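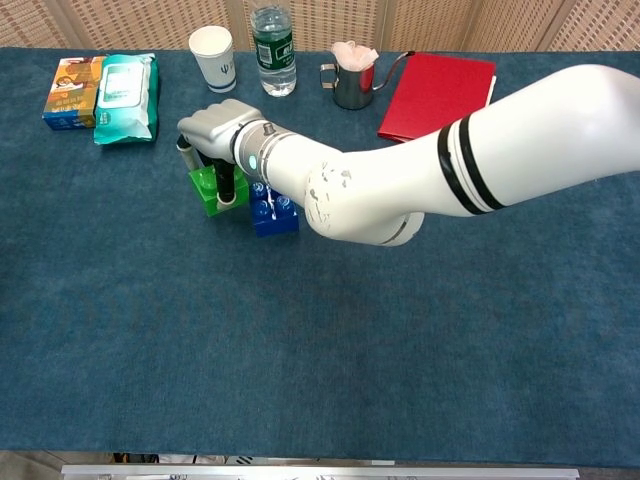

Marker, meet green block. Arm club, Garnolville campus.

Okay so a few of you asked what I've been doing with my evenings. It's this! Our student project is teaching an arm with a proper hand on it to deal with pens and toy blocks, and I'm completely hooked.

We've logged over 2000 tries since February. Shuzhen keeps the spreadsheet and she's ruthless about it (a wobbly grip gets its own colour, and mine are mostly that colour).

The elbow's pretty scuffed, I know. She's had a hard life and we love her. Magnus wants to put stickers over the chips and I'm voting yes.

Fingers are so much harder than a plain pincer, by the way. Last term we had the pincer and I thought I was a genius. Then we got the hand and I spent a whole arvo programming it to let go of a pen. Let go!!

Someone asked about the wet wipes at the back: marker ink, everywhere, all the time. My good jumper is done for.

The Treloar round is in 4 weeks. Till's driving the van, Bernd's on snacks, and I'm meant to be writing our two-page summary, so naturally I'm on here posting instead.

Team 206 if you're coming along to watch! We'd love some noise from the stands, and Magnus says bring a sign.

Right, back to it. Shuzhen wants ten more goes with the blue block before we pack up at 9.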